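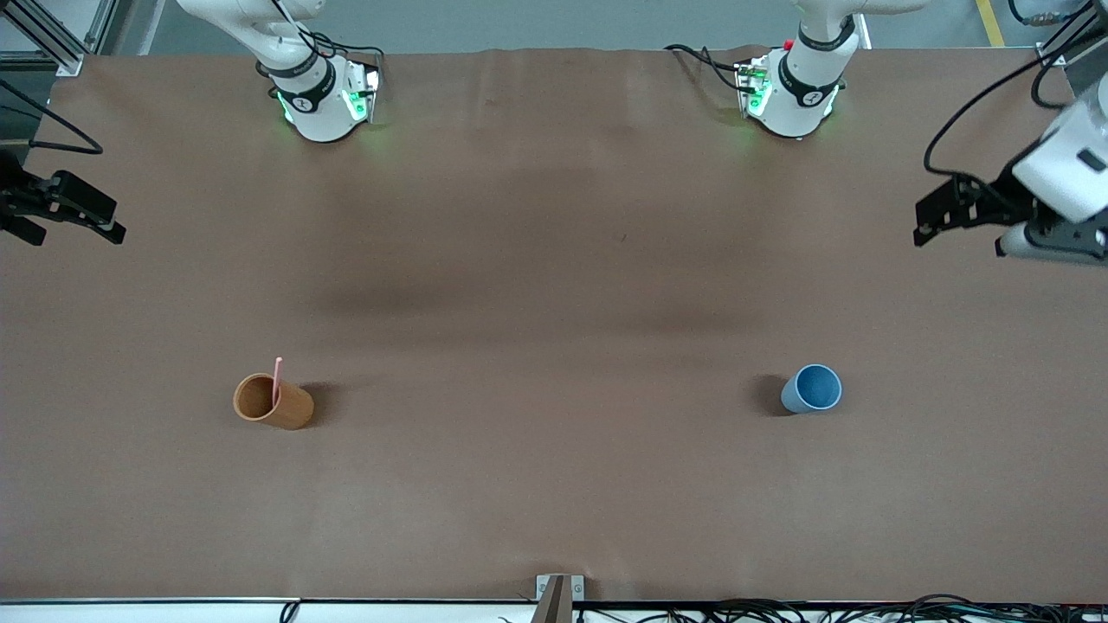
Pratberg Pekix 2000 Spinning Reel

Front-drag spinning reel for trout, perch, crappie and light bass work
Size: 2000
Retrieve: left or right, handle switches sides
Drag: front, felt washers
Status: in stock

The Pekix 2000 is the smallest reel we make. It replaces the earlier Pekix, which we stopped building in February, and it takes the same handle, bail spring and line roller. The spool is new and won't fit the old body. If you have an old Pekix and only need a spool, write to us before you order, as we still have some on the shelf.

We build the reel in runs of 600. When a run sells out, the page will show "waiting list" in place of "in stock," and you can leave your email address. We don't charge your card until a reel is ready to ship.

What it's for

This is a freshwater reel for light line. It works well with small spinners, jigs, floats and live bait, on a light or ultralight rod. Most of our customers fish it from the bank or from a small boat. It has enough drag for a good bass in open water. It is too small for pike in heavy weeds or for any kind of big catfish, and we'd point you to a larger reel for that.

You can use it in salt water once in a while if you rinse it the same day. The body is not sealed. Anyone who fishes the surf every week should buy a sealed reel.

Body and rotor

The body and side plate are aluminum. The rotor is molded, which keeps the front of the reel light and makes it easier to start turning with a slow retrieve. The foot is part of the body and fits standard reel seats. A few older rods with sliding rings are a tight fit at the front of the foot. Don't file the foot down. Wrap the rings with tape or use a different rod.

The bail closes by hand or with a turn of the handle. We suggest closing it by hand. The trip lever inside the rotor lasts longer that way and you get fewer loose loops on the spool.

There is no anti-reverse switch. The handle does not turn backward, and people who like to back-reel a fish should know that before they buy.

Drag

The drag uses felt washers that come greased from us with Muvamel. The knob has soft clicks and takes several turns from fully open to fully closed. On the first few trips it may feel a little sticky at low settings. This goes away with use. Pulling line off by hand with the drag set light will speed it up.

Back the drag all the way off when you store the reel for the winter. Felt that sits under pressure for months goes flat, and then the drag starts to jump.

If you grease the washers yourself, use a thin coat and wipe off what's left over. Oil is the wrong thing for felt. It runs out onto the spool and then onto your line.

Spool and line

The reel ships with one aluminum spool. A spare is sold separately. Both have a rubber band under the line, so you can tie braid straight to the spool without a mono backing.

Fill the spool to just below the lip. Overfilling is the most common cause of wind knots we hear about. With very thin braid you may want some backing anyway, only to save money on line. Wet the braid as you wind it on, and keep it tight.

The line clip on the side of the spool is meant for storage. It can also be used to mark distance when you are float fishing or feeding one spot, but take the line out of the clip before you strike into anything heavy. 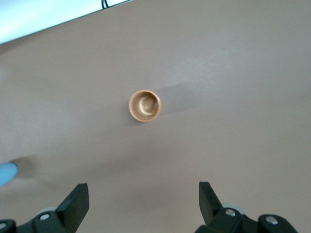
Bottle cap, open side up.

In the box

Pekix 2000 reel with spool
Folding handle
Spare bail spring
Two shims for adjusting line lay
Cloth bag
Parts diagram

Line is not included. The shims go under the spool on the main shaft. If the line piles up toward the front, take a shim out. If it piles up toward the back, add one. Change one at a time and fill the spool again before you judge it.

Care

After each trip, wipe the reel with a damp cloth and let it dry with the bag open. Don't hold it under a strong tap. Put a drop of light oil on the line roller and the handle knob a few times each season, more often if you fish in sandy places.

The gears need fresh grease once a year for most people. Take out the side plate screws, clean off the old grease and work in a small amount of new. The screws are different lengths, so lay them out in order as they come out. The short one goes by the foot. Putting a long screw in that hole will crack the body and we can't cover it under warranty.

If you'd prefer to have us do it, a full clean and grease costs $20 plus return shipping. Parts are extra, and we'll ask you before we fit any. Our repair bench is run by Viera Zeman. Put a note in the parcel with your name, your phone number and what the reel is doing wrong. "Makes a noise when cranking under load" is a lot more use to her than "noisy."

Warranty

The Pekix 2000 is covered for 2 years against faults in parts and assembly. Keep your receipt. The warranty does not cover worn drag washers, bent bail wires, damage from sand, or reels that have been opened and put back together with parts missing. Opening the reel for normal greasing is fine.

Spare parts

All parts on the diagram can be ordered one by one. The part number is the number on the diagram. Handles, springs, rollers and drag washers usually ship the next working day. Body parts and main gears can take longer when we are between runs.

Common questions

Will it balance on a short rod?
It balances well on most light rods. On very short ice rods it feels heavy at the butt.

Can I use it for ice fishing?
Yes, but standard gear grease gets stiff in the cold. Ask for the winter grease when you order and we'll fit it at no charge. Those reels feel a bit loose in summer.

Does the handle from the Říha reel fit?
No. The thread is different. It will start to go in and then bind, and forcing it will ruin the drive gear.

Is there a shallow spool?
Not at present. A good layer of backing on the spare spool does the same job.

Can I return it?
Unused reels can come back in the original packing. Once line has been wound on, we treat the reel as used, though we'll still look at any reel with a fault.

Related items

Pekix 2000 spare spool
Pekix drag washer set
Muvamel drag grease, small tub
Winter gear grease
Padded reel case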